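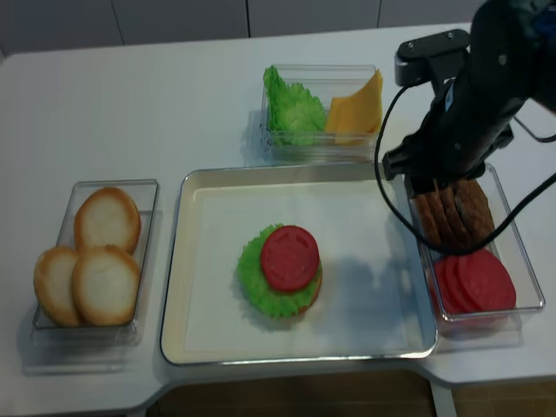 Play food laid out for the burger station: buns, lettuce, cheese and a lined tray.

January 28, 2022

Feveo wants $90 for a toy hamburger. The Cuvodstead playset went on sale in December, and the company says it teaches children "kitchen order," a phrase its press sheet uses without ever defining it.

The routine is simple enough. Ingredients sit in clear plastic containers, and the burger goes together on a white tray, bottom bun first, then lettuce, then patty. The lettuce is the best piece, bright green and ruffled. The patty is noticeably smaller than the leaf under it, so anyone hoping for a lesson in proportion may have to wait.
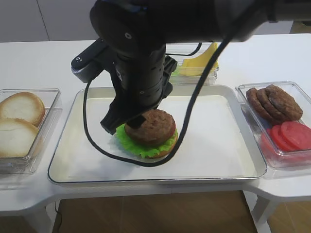 Claims and numbers

Feveo says 782 families tried the set before launch. It would not say how they were picked, or what they were asked. A first run of 2,000 is being sold through Skorkthorpe stores.

"We know kids stay with it longer," said product manager Chin-lung Sin. Longer than what, he did not specify. A request for the test results has gone unanswered for 2 weeks.

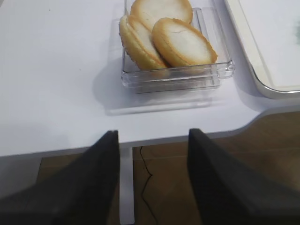
Bun halves in their clear container.

Feveo plans a breakfast version next.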